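A Visit to Kandcombe Park on Trade Open Day
June 3, 2024
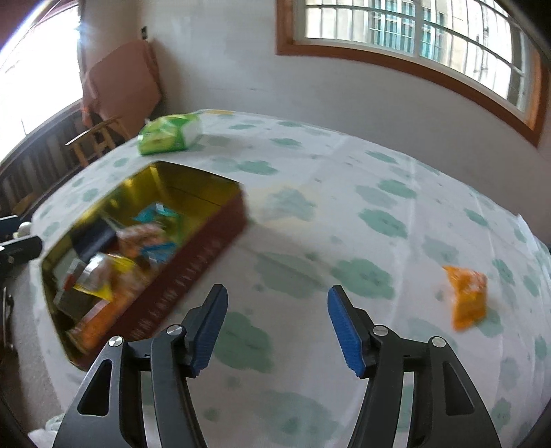
A table with a white and pale green cloth.

Kandcombe Park opens its back areas to visitors once a year, before the summer season gets going. I have been to the park several times as a paying guest but had never seen the workshops. I went this year with two friends. We left early, parked in the north lot and were at the side gate before it opened.

Tickets for the day were sold in advance. You get a plastic card with a chip in it, and the card works for everything: the gate, the lockers, the food and the rides. Ours were loaded with a fixed amount, and anything left over can be used until the end of September. One of our cards did not read at the gate and had to be replaced at the booth. It took a few minutes. The new card had the right balance on it.

The morning group was 58 people. We were split in two, and our half started with the coaster.

The coaster is called Barredo. It is a steel ride with a lift hill, one long drop and a low section that runs through the trees behind the lake. From the midway you only see the lift and the top of the drop. The walk took us along the service path under the track, where you can see the footings and how close the last turn comes to the fence. The highest point is 138 feet. The guide said most people guess higher, and I would have too.

We were there for the end of the morning checks. Two mechanics were walking the lift stairs with radios, and another was at the brake run. After that they sent the trains around empty. The ride is louder from underneath than it is from the queue. There is a steady clatter on the lift, then almost no sound for a second or two, then a roar as the train goes through the low section. You have to stop talking until it has passed.

The mechanics fill out a sheet for each train and another for the track. We were shown a blank one. It is long, and a good part of it concerns wheels. Each train has three kinds: the ones that carry the weight, the ones on the side and the ones underneath that keep the train on the rail. They wear at different rates. A rack of used wheels stood by the workshop door, and we were allowed to handle them. The worn ones had flat, shiny patches and were noticeably smaller than the new ones next to them.

The workshop itself is a plain metal building with a pit down the middle. One Barredo train was in pieces on stands. The seats had been taken off and the restraints were laid out in order on the floor, tagged by row. This is the spare train, which is rebuilt over the summer and swapped in later. The park runs two at a time.

From there we went to the control booth. It is smaller than I expected, and only five people could go in at once, so there was a wait. The panel has fewer buttons than you might think. Most of the screen shows which blocks of track are occupied. A train cannot leave the lift until the block ahead is clear, and the operator has no way to override that from the booth. We watched two dispatches and moved out for the next group.

The second stop was Pakon, the indoor dark ride. It is an older attraction and was refitted over the winter. The track layout is the same as before, but the cars are new and the sound has been redone. We walked through it with the work lights on. I was glad to have ridden it before, as the rooms look very different lit up. The cave is painted canvas over a wood frame. The big hall with the echo is a low room with black walls, and the ceiling is close enough to touch in one corner. There are 276 separate light fixtures in the building, and all of them were replaced in the refit. The old ones ran hot and several had to be changed every week.

Photos were not allowed inside Pakon, and phones had to stay in pockets. This was stated on the ticket page, but some people in our group had not read it and were unhappy. If photos are the main reason you want to go, be aware that a good part of the tour is off limits.

Lunch was included and was served in the picnic pavilion. There was a choice of chicken sandwich, pasta salad or a bean chili. I had the chili, which was fine and could have been hotter. My friends both had the sandwich and said it was dry. Coffee was free all day. The tables were shared, and we sat with a family who had driven in the night before and stayed at a motel by the highway. They recommended doing the same to anyone coming from more than two hours away. The check-in time is early, and latecomers were not let onto the first walk.

After lunch there was a talk by the company that supplies the card system, Mukeo. It was the weakest part of the day. Most of it was slides, and most of the slides were about other kinds of customers. The useful part came in the questions. Someone asked why the readers at the ride entrances are always on the right. The answer was that the lanes were built that way for paper tickets and moving them would mean digging up the cable. Someone else asked about the delay between tapping and the gate opening. They said it is a network problem and that new readers are going in on the busiest rides first. I had noticed that delay in the morning. On the carousel it was long enough that people tapped twice.

The park then opened the rides to tour guests only for the last part of the afternoon. Barredo had no line at all. We rode it four times, twice in the back and once in the front, and once in the middle, which I would not bother with again. The back row is the best seat on the drop. The front is better in the trees. Having seen the footings that morning, I paid more attention to the last turn, and it does pass very near the fence.

We also rode Pakon with the lights back off. The new cars are smoother and sit lower. The sound is clearer, but the music in the hall is too loud for the voices, and I missed some of the lines. The swing ride by the lake was closed for a motor part and stayed closed all day.

Some practical points for anyone thinking of going next year:

The day is limited to 100 places across the morning and afternoon groups. It sells out, so buy early.

Wear closed shoes. People in sandals were not allowed into the workshop and had to wait outside. The service path is gravel and gets muddy near the lake.

The control booth is up a steep stair with no elevator. The rest of the route is level.

Children must be ten or older for the morning part. Younger ones can join for lunch and the rides, but someone has to stay with them until then.

Lockers are by the main gate, a long way from the side gate where the tour starts. Leave what you can in the car.

The gift shop was open at the end and had a few things made from old parts, including key rings cut from Barredo wheels. I bought one. Used balance on the card works there as well, though the printed receipt only shows what you spent and you have to ask for the amount remaining.

We left a little before closing and were out of the lot quickly. The north exit only allows a right turn, so if you are heading west you need to go up to the traffic circle and come back.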